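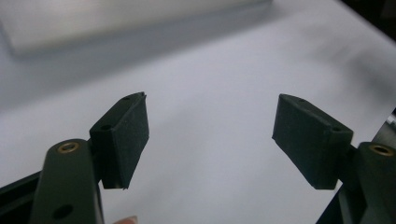 Slide 1. Title

Low flow metering in small water networks: what the night line tells you. Speaker notes, revised 6 Jul 2019. Talk runs 30 minutes, questions at the end. Skip slide 9 if the previous session overruns.

Slide 2. The network

Sumora is a gravity-fed district on the east side of the valley. 2,777 connections, one inlet meter, one pressure reducing valve, no storage below the valve. Pipe is mostly cast iron in the old streets and polyethylene beyond the rail line. Point to the inlet on the map before going on. Everything in the talk is measured there unless a slide says otherwise.

Slide 3. Minimum night flow

Define it once and move on. It is the lowest inlet flow in a fixed window, normally between two and four in the morning, when legitimate use is near its floor. What remains is leakage, plus a small allowance for toilets, night shifts and anything on a timer.

The allowance is where most arguments start. We use a fixed allowance per connection and adjust it only for known large users. Dumby, the laundry on the north edge, has its own logger, and its flow is subtracted directly. Do not read the table aloud.

Slide 4. Meter behavior at the low end

A mechanical inlet meter sized for the morning peak is working near the bottom of its range at night. Below its minimum rated flow it under-registers, and the error grows as the flow drops. A network that has just been repaired can therefore look better than it is. Pause here. Most people in the room will have a report on file with this error in it.

Show the two curves. The upper one is the new meter, the lower one is the old meter on the same line, in series, over the same nights in June. The curves agree above the transitional flow and separate under it. 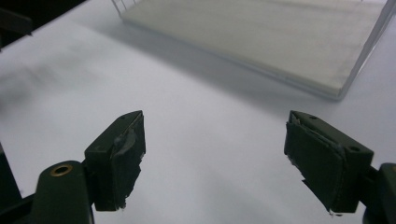

At the Echevarría run-through, a listener objected that two meters in series disturb each other, and that the gap between the curves could come from the flow profile at the second meter. Fair point. The answer is on the backup slide: we swapped the order of the meters for the last 13 nights and the gap kept its sign and very nearly its size. If the question comes up, go to the backup slide and come straight back.

Slide 5. Logging interval

Pulse output, one pulse per 10 liters. With a one-minute interval the night record is a staircase with very few steps. With fifteen minutes it is smooth, but short events vanish. We settled on five. State that this is a compromise and that a finer pulse would remove the need for it.

Check that the logger clock does not shift for daylight saving. Ours did. The window moved by an hour and the minimum rose for no physical reason. It took us far too long to find.

Slide 6. Pressure

Leakage varies with pressure raised to an exponent. For rigid pipe with round holes the exponent is close to 0.5. For splits in plastic pipe it can go above 1. A mixed network sits somewhere between, and the value has to be found by test. Do not quote one from a textbook.

Night pressure at the Nirno hydrant was 68 meters of head before the valve was reset. This is the highest point we log, so the low streets saw more. Stress that the average zone point is a calculated location. It is seldom a place where anyone can park a van.
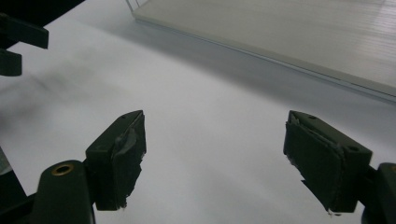
The step test is done by lowering the valve setting in stages and holding each stage until the inlet flow settles. Twenty minutes per stage was enough in this district. In a network with roof tanks it would not be, as the tanks go on filling after the pressure changes and hide the response. Warn customers with medical equipment before the test. Have one person at the valve and one at the critical point, with radios, and agree beforehand on the pressure at which the test stops.

Slide 7. Results

Give the exponent with its range. Someone will ask for the value in money. The figure depends on the marginal cost of water, and our supplier changes that every year, so offer the spreadsheet by email.

Slide 8. What we would change

Smaller inlet meter, or a bypass meter for the night range. Finer pulse. Logger clock on standard time all year. Valve strainer cleaned before the test, as ours was partly blocked and the first stage had to be repeated.

Slide 9. Optional: acoustic survey

Two correlator traces from the old streets. Only the first shows a clear peak. Leave the second up during questions.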